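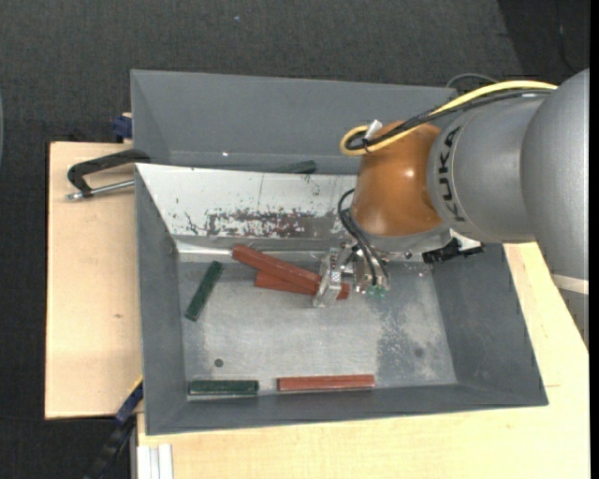 The Whitfield parts bin is a deep open bin for loose parts at a packing or assembly station. It stands on a flat base and holds up to 300 lb. The walls slope in toward the floor, so parts slide down to where they can be picked. A white sloping panel divides the front area from the rear trough. Paint on the panel will scrape and flake with use – this does not affect the bin, and touch-up paint is sold separately.

Order no. 698. Replacement panel: order no. 1903.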